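Stuvus Hand-Held Gripper Kit: Frequently Asked Questions
Last revised March 15, 2026

Applies to kits shipped with firmware 4 or later. Owners of the earlier single-hand kit should use the old FAQ, linked from the support page. The cable and the pads changed between the two versions and are not interchangeable.

ORDERING AND CONTENTS

What does the kit include?
Two hand-held grippers (left and right), two wrist-view cameras, two data cables, one recorder unit, a charger, a calibration board, a set of spare finger pads and a hex driver. The carrying case is sold separately.

Can I buy one gripper?
Yes. Order the Stuvus Single. It uses the same recorder, and a second hand can be added later. Both hands must then be paired again from the Devices menu.

What is the lead time?
Kits in stock leave the warehouse within 31 working hours of payment. Custom pad sets take longer and are quoted by order.

Do you rent kits?
Yes, for a minimum of 30 days. The deposit is returned after inspection. Worn pads count as normal use. Bent linkages do not.

What is Clondorik?
Clondorik is the desktop software that imports, trims and exports recordings. A license for one seat comes with each kit. Extra seats are billed yearly. It runs on Windows and Linux. There is no Mac version at this time.

HARDWARE

How heavy is each gripper?
419 grams with the camera fitted and the cable detached.

Is the gripper motorized?
No. The fingers are driven by the operator's trigger through a mechanical linkage. An encoder on the linkage records the opening. The matching robot end tool, Vuta, is motorized and has the same finger geometry, so recorded openings can be replayed without scaling.

Which robot arms accept the Vuta end tool?
Any arm with a standard 50 mm bolt circle and 24 V at the wrist. Adapter plates for other flanges can be ordered. Send a drawing of the flange with the request.

How often do the finger pads need to be replaced?
Inspect them before each session. Replace a pad when the ribs are worn flat at the tip or when it can be turned by hand on the finger. Always replace both pads on a gripper together - a new pad paired with a worn one shifts the closing point, and the encoder zero has to be set again.

Can I clean the pads with alcohol?
Wipe them with a damp cloth and mild soap. Alcohol hardens the rubber over time.

The linkage feels stiff. Should I oil it?
Do not use oil. Check the pivot pins for lint first, especially after work on blankets or upholstery. If the linkage is still stiff, loosen each pivot by an eighth of a turn, cycle the trigger and tighten again.

RECORDING

How long does the recorder run on one charge?
197 minutes with both hands connected. Recording at the high frame rate shortens this. The recorder saves the open file and shuts down when the battery reaches its lower limit.

Do I need markers in the room?
No. Position is worked out from the camera image and the motion sensor. A room with plain white walls and a bare table gives the tracker little to work with, and drift will be higher. Patterned surfaces and ordinary clutter help.

How should a take begin and end?
Hold both grippers still, fingers open, for two seconds. Press the thumb button. Carry out the task. Return to a still position and press again. Clondorik uses the still periods to align the two hands, and takes without them are flagged on import.

Can the two hands be in view of each other's camera?
Yes. Overlap is expected in two-handed tasks and does not have to be avoided. Do not cover the lens of one hand with the body of the other for more than a second or so.

What objects are suitable for a first session?
The kit's useful range runs from small wrapped goods up to items a little narrower than the full finger opening. Start with pieces that can be dropped without damage.
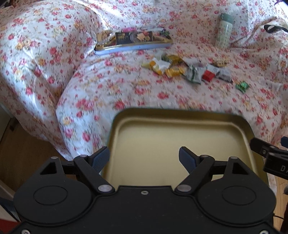 Sorting tasks are the ones we suggest for new operators. They need only a supply of small items, a container and a clear destination, and they produce many short grasps in one take. Household furniture is an acceptable work surface provided the cover is not pulled along with the item. On a draped seat like this one, with a floral cloth that creases and bunches, approach from above and close the fingers before they press into the fabric. Small wrappers lying flat on the cloth should be taken by a raised corner or twisted end where there is one. Items inside the tin call for a steeper approach so that the fingertips clear the rim. The gold tray in front can serve as the destination, and it should be empty at the start of every take if the takes are to be compared.

Why do shiny wrappers and metal trays cause tracking warnings?
Bright reflections move as the camera moves, and the tracker may treat them as fixed points. A few are harmless. If the warning stays on, turn off direct lamps or draw a curtain, then repeat the take. Lowering the exposure by one step is usually enough.

Does the cable have to be connected during a take?
Yes. Route it along the forearm with the straps supplied and leave slack at the elbow.

DATA AND SUPPORT

Who owns the recordings?
The customer. Files stay on the recorder and on your computer unless you choose to upload them for support.

Which export formats are available?
HDF5, MP4 with a CSV of poses, and the Đặng layout used by several of our integration partners. A ROS bag exporter is planned for April.

Can you train the operators?
Yes. Khải Từ runs remote sessions for up to six operators. On-site training is quoted separately.

Where do I send a gripper for repair?
Open a ticket first and wait for a return number. Griet Verschueren handles returns and will confirm the address. Remove the pads and keep them - they are not returned with the repaired unit.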